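Parking charges at the Henriques shopping centre in Vustadville will change in October, with the first 40 minutes free for all drivers.

The centre's owner, Wovmont, said the new rules would apply to the ground-level car park and the upper deck. Drivers now get 15 minutes free, which shopkeepers have said is too short for anyone collecting an order or queuing at the chemist.

After the free period, the charge will be £2 an hour until 6pm. Evening parking will stay free. The top charge for a full day will be £5, the same as now.

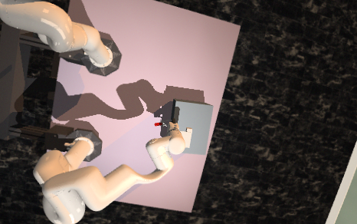
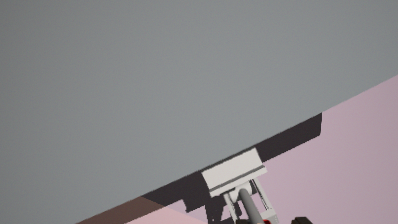

New signs will go up at both entrances before the change, and the payment machines will be out of use overnight while they are reset. Wovmont is also choosing colours for the bays, so that drivers can tell short-stay from long-stay spaces without reading a sign. Short-stay bays will be a muted pink, close to the pink surface in both pictures, and long-stay bays will stay white. Blue badge spaces keep their present markings and remain free at all times.

The Kimumden bus stop, next to the north entrance, will move a short distance up the road while the bays are painted. Buses will run to their usual times.

Season tickets already paid for will be honoured until they run out. Staff who work at the centre can renew theirs at the present price – but only at the management office, as the online form is being replaced.

Wovmont said it would look at the charges again after the first 5 months. Traders have asked for the results to be published.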